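How to Edge a Long Sidewalk Without Losing a Whole Summer

By Tala Mansour

We use cookies to improve your visit. By continuing to browse you accept our cookie policy. Accept | Manage settings

Grass wants your sidewalk. It has no job and no hobbies, and every year it takes another inch on each side. I let it have its way along our path for 2 summers, on the theory that a soft border looked "natural." Then my neighbor Nizar Daher asked, very politely, whether the walk had always been that narrow.

So now I edge. You can do it with a rented machine, but I use a half-moon edger, a long-handled thing with a step on it, and a flat spade for what comes loose.

What you need

A half-moon edger, sharpened. A flat spade. A stiff push broom. An old screwdriver or a crack weeder. A bucket or a barrow, and something to kneel on if your knees have opinions.

Before you cut

Pick a gray day in July or so, when the ground still has a little give. If the soil is like brick, water the edges the evening before. Mow first. You can't cut a straight line through hay.

Walk the full length once without a tool in your hand. Look for three things: where the turf has crept over the concrete, where the slabs meet, and any crack wide enough to hold dirt. Dirt in a crack is a flower bed waiting for management approval. 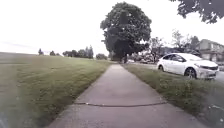
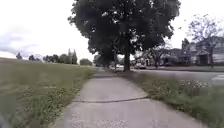
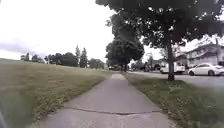 A long straight walk, grass on both sides, and a dark line across the concrete.

Cutting the edge

1. Start at one end and stand on the concrete, facing the grass. Set the blade against the side of the slab, straight up and down.

2. Step on it. Rock it side to side until it sinks a couple of inches, then lift it out and move along, overlapping the last cut by a third. If you hit a root, back off and go shallow there. The tree was here first and will outlast your edger.

3. Do one whole side before you turn around. Switching sides every few yards feels like variety, but you end up with two half-finished edges and a cold drink.

4. Slide the flat spade under the loose strip and peel it back. Good pieces can patch bare spots in the lawn. The rest goes to compost, roots up.

Cracks and joints

Scrape out the dirt and weeds with the screwdriver, then sweep. A narrow crack can be filled with concrete crack filler once it's clean and dry; follow the tube. Leave a proper expansion joint its flexible filler, and don't pack it with mortar. It's there so the slabs can move.

If one slab sits higher than the next, call whoever looks after the sidewalk in your town before somebody's toe finds it.

Wildflowers on the street side

I mow around mine until they've finished blooming and trim only the edge by the concrete. Nizar considers this sentimental. He also borrows my edger and returns it dull.

Sweep everything once more when you're done. Touch up the cut again in early fall, when it takes half the time and you can skip the spade.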